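Laundry tips: before you pay for a folding robot

The Bikari folding service is being pushed hard this November, and two readers have asked me whether it's worth having. You get an arm on a stand and a monthly plan at 35 pounds. I had one for 7 weeks. My advice is to sort out the bed first and the robot second.

Clear a proper space. It wants a flat surface and one garment at a time, and it sulks if sleeves overlap.

Keep dark things off dark bedding. Mine spent ages prodding a black sock on a navy throw.

Turn everything the right way out before you start. The leaflet says "no preparation needed". I'd call that preparation.

Elastic waists are the hard bit. Pull the waistband straight, lay one leg over the other, then fold up from the hem in thirds. By hand it takes seconds. Bikari managed it on some days and made a sort of parcel on others.

Don't believe the 697 garments a month in the advert. Hermine Hubmann, who had the same plan, gave up counting and went back to doing hers in front of the telly on a Friday.

Towels and pillowcases it does well, I'll give it that. If you run a guest house, ask for the trial. For a family wash, I'd keep the money.
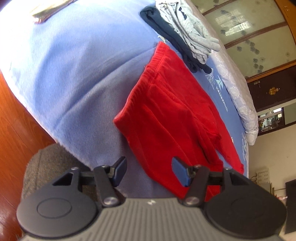

Can I cancel the plan part way through a month?
You can, but they charge for the full month and you have to send the stand back yourself.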